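Demonstration gathering (sometimes demo collection, or just "collecting") is the job of recording a robot doing a task many times over so that a learning system can copy it. I've been doing it on and off for years, so this entry leans on my own habits - take it as one person's view!

The basic unit is the episode. One episode is one try at one task, from a start pose to a stop, stored as joint positions, gripper opening, camera views and usually a plain sentence saying what the arm was asked to do. A batch is a bunch of episodes that share a task. At Stuvlow our batches were 80 episodes long, and in my very first one I kept 66 (the rest had me fumbling the controller, and I wasn't proud of them).

Episodes can come from a real arm or from a simulator. Simulated ones are cheap, and you can move the table, swap the wall color or shift the light without getting up from your chair. Ilo, the tool I learned on, lets you replay an episode under seven lighting setups. Shadows look blocky in a lot of simulators and people argue about how much that matters. The Haddad notes say it matters a little for wrist views and hardly at all for wide ones, and I'd go along with that.

Small controls like knobs are a popular subject. They're fiddly, the pointer gives you an angle to check, and a grid of them forces the system to pick the right one. Variety beats volume here - I'd take seven different starting poses over a long run of copies any day.
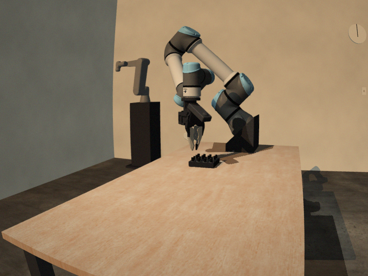

Simulated work with a jointed arm and its two-fingered gripper, in a wide view and a close one. 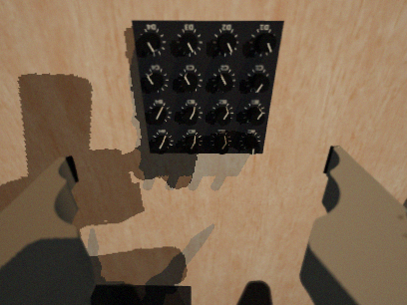
Stuvlow Solmont

Comments

knobfan: Do you keep the failed tries? We save ours in a separate folder.

rt_lee: Good read, but please add something on naming batches. Mine are a mess.

knobfan: Same here, rt_lee.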